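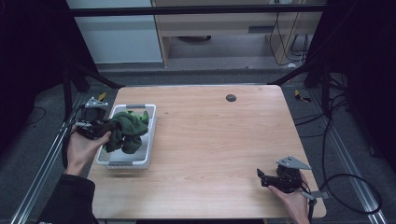 # Kavis Household Textile Words

Kavis is a word list for household textiles: towels, sheets, dishcloths, table linen, curtains and the everyday verbs that go with them (fold, wring, air, hem, darn). It has 2,000 entries in American English. Each entry has a headword, a short definition, and one or more regional variants where we found them.

The list began as a spreadsheet for the Flernik glossary and was split off when the textile section outgrew the rest. Version 6 is the first one with a fixed column order.

## Files

- `entries.csv` – one row per headword
- `variants.csv` – regional and older names, linked by entry ID
- `sources.txt` – short codes for the printed sources
- `CHANGES` – edits since version 5

All files are UTF-8 with Unix line endings. Fields are separated by commas and quoted only when they need to be.

## Columns in entries.csv

- `id` – stays the same between versions, never reused
- `headword` – lower case, singular
- `pos` – noun, verb or adjective
- `definition` – 25 words at most
- `source` – a code from `sources.txt`, or `own`

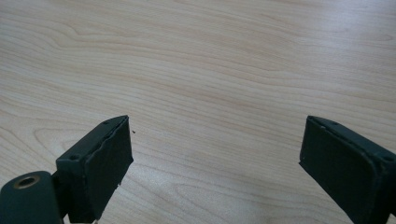 Empty fields mean that nothing was recorded. They do not mean that a variant does not exist. The `region` column in `variants.csv` uses 15 broad areas, and the borders between them follow the Paredes scheme. A variant used in more than one area gets one row per area.

## How entries were written

Definitions were drafted by one editor and checked by a second. Where the two disagreed, the older wording was kept and the entry was marked `R` in the `note` column. Trade names were left out unless people use them as ordinary nouns.

## Known problems

- Curtain terms are thin. Most of our printed sources stop at bed and table linen.
- "Washcloth" and "face cloth" are still separate headwords with nearly the same definition.
- Some verbs have no source code. Treat these as `own`.
- Plurals are missing, including the irregular ones.

## Use

The list may be copied and changed for any purpose as long as the name Kavis and the version number are kept with it. Corrections are welcome – please give the entry ID and, if you can, a printed source.

Last edited July 24, 2023

Contact: Chantal Fehr, Flerkaleck | © Flerkaleck | Back to top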